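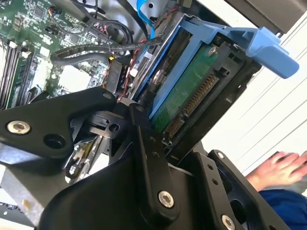
July, 7:40 pm, edit room

Picture lock on reel two! Obadia came in at lunch, watched it straight through twice, and only asked for one trim (the second handshake at the harbor, eleven frames off the tail). Reel two is now the Amadby boxing club, the long bus ride and the weigh-in, and it plays so much better with the bus before the weigh-in. I should have tried that in May.

Timeline is at 3108 seconds with the placeholder credits. The festival slot is 52 minutes, so we fit, with twelve seconds to spare. Don't let anyone add a logo.

Sound. Antonina sent her first pass on the ring scenes and it is wonderful. She pulled the crowd way down in round three and left the coach's voice, the rope creak and the breathing. I got goosebumps on the edit room speakers, which are terrible, so I can't wait to hear it in the real room. Two notes back to her:
— the bell at the end of round two feels a hair late, maybe two frames. Check against the raw, could be me
— keep the kid laughing under the interview. I know it's "noise." Keep it.

Subtitles. 320 lines left to check out of 1214. The Nzioka interview is the slow one, because he switches languages in the middle of a sentence and then goes back to finish the first one. Obadia sat with me for an hour on that and we got the whole story about his father's gloves, which the first translation had flattened into one line. It now runs over five cards and it's the funniest thing in the film. Reading speed is tight on cards three and four. Try splitting before "and he sold them back to me."

Style reminder for whoever picks up the subs: no italics for voices off screen, names spelled the way people signed them on the release forms, no exclamation points. (Says me.)

Archive. Undamura found the 1980s club footage on tape, and they're sending a better transfer. The one in the cut is file 2827 and it has that tracking wobble along the bottom. I put a yellow marker on every use so we can swap them in one go. If the new one comes with different timecode, line it up on the referee's raised arm, clearest sync point in the whole clip.

Color. Haven't started. Pulled six stills for the Rutier people so they can see where we want to be: the gym at dawn, the green wall, the two night exteriors, Nzioka at his kitchen table, the empty ring. I'd love the gym to stay warm and a bit dirty. Last grade I did went too clean and everyone looked like they were selling vitamins.

Tried an opening without narration, just the skipping rope and then the title. Obadia wasn't sure, then asked to see it again, then asked again. Saved as open_v9_norope_VO (bad name, it has plenty of rope). Going to show it to Antonina cold and say nothing.

Tomorrow:
finish subs to line 1000 at least
send Antonina the locked reel two with two-pop
ask Undamura about the credit wording
export both openings, same length
call Obadia before ten, he's traveling after that

Left the export of reel two running, 8:15.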